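Ticket 814: Storage box latch and lid, table finish
Product: Clulon hinged storage box, pink
Opened by: Carmela Herrero
Status: Open, waiting on customer
Priority: Low

Issue as reported
Lid won't stay shut once the box has things in it. Customer also says the box left a dull mark on the table and wants to know if the plastic is safe on a wood finish.

Carmela Herrero, Saturday, June 18, 2022
I've read the care sheet, so please don't send it to me again. It says the latch "holds securely in normal use." I'd like to know what Kwok calls normal use. I put in some ribbon and a handful of holiday ornaments, closed the lid, picked the box up by the sides, and the lid popped open. I tried it again with half as much in it and got the same thing.

The first person I chatted with said the inner tray was probably in backward. Maybe, but I don't see how you'd put it in backward when it's in the lid. She also asked if the table was level. It is. I don't believe a table has anything to do with a latch.

Pictures are attached. The first one has the box open and empty, with the latch tab at the front. The other two are the tabletop.

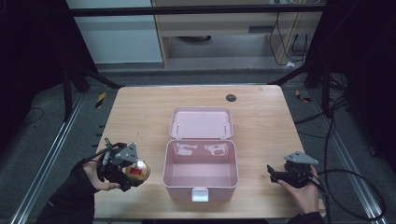
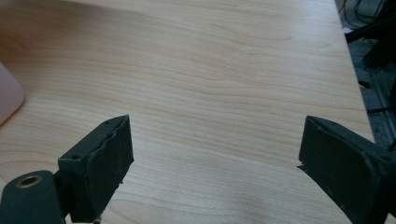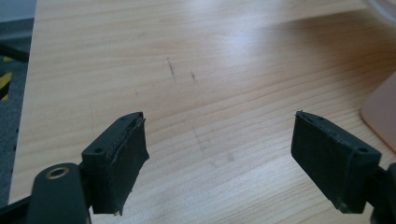 I wiped the table with a damp cloth and then a dry one. The dull mark shows when I stand by the window and doesn't show from the other side, so I'm not going to swear to it. If your answer is that it's the grain, say so and I'll think about it. What I won't accept is "plastic can't mark wood," because a Sternness bin did exactly that to my last table.

Support, Wundia Home
Thanks for the detail. A few things to try:
1. Empty the box and close the lid on the table. Press down right over the latch and listen for a click.
2. With the lid shut, lift the front edge of it with one finger.
3. Look at the two small pegs in the tray. If something is sitting on top of them, the lid can't come all the way down.
On the mark, we can't confirm anything from the pictures. Felt pads under the box are a good idea either way.

Carmela Herrero
Step 1: clicks. Step 2: stays shut. Step 3: nothing on the pegs, before or now.
So it works fine empty. I didn't buy it to keep it empty.

Support, Wundia Home
Understood. The weight limit for this model is 2000 grams. Could you weigh what you're putting in it?

Carmela Herrero
570 grams on the kitchen scale, ribbon included. The half load was under 500. Neither one is close to your limit, and I doubt the limit was ever tested with the lid closed.
Please send a new latch or tell me how to return the box. I still have the April receipt.

Support, Wundia Home
Replacement latch requested from Kwok. Please reply with a picture of the receipt so we can release the part. Ticket stays open until it's fitted and you've tried it with the 570 gram load.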